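Home | Opinion | Walks | Letters | Archive

In Defense of Gravel

4 min read

Bundville has discovered that it owns a gravel path, and it would like the situation corrected. The proposal is to pave the thing from the parking area to the far end, in a smooth gray product called Distenon, and to put up a sign saying that this has been done.

I have walked that path most mornings for seven years. I have had it in my shoes for longer than that, if you go by what falls out on the kitchen floor. I would like to keep it.
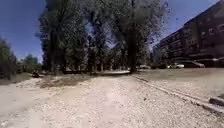

Where the gravel meets the trees, in full sun.

The case against gravel is that it is dusty, glaring and hard on strollers. All true. In May the ground by the parked cars is already bright enough to make you squint, and you head for the trees with real purpose. I call this motivation. Pave it and you'll squint at something flatter.

Then there is the noise, which I count in its favor. On gravel you hear everyone coming. Vandlow paved its own path a while back, and now the bicycles there arrive at your elbow like bad news. I've been apologized to by 80 or so of their riders, always from behind and always fading.

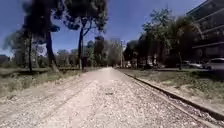
My favorite stretch is the one with the rust-colored rail down the side. It has grass and weeds next to it and asks nothing of anybody. The plan calls this part "underused." I'd say it is used exactly as much as it wants to be – you walk along it, you look at the trees, you think about lunch.

I'm told the new surface would be easier to maintain. Easier than what? Gravel gets a hole, you put gravel in it. My neighbors and I could manage that with a bucket.

If there is money to spend, buy a bench and put it in the shade. Leave the stones alone.

Related
The Rewi Footbridge and Its 86 Steps
300 Words on Shade
Who Needs Another Sign?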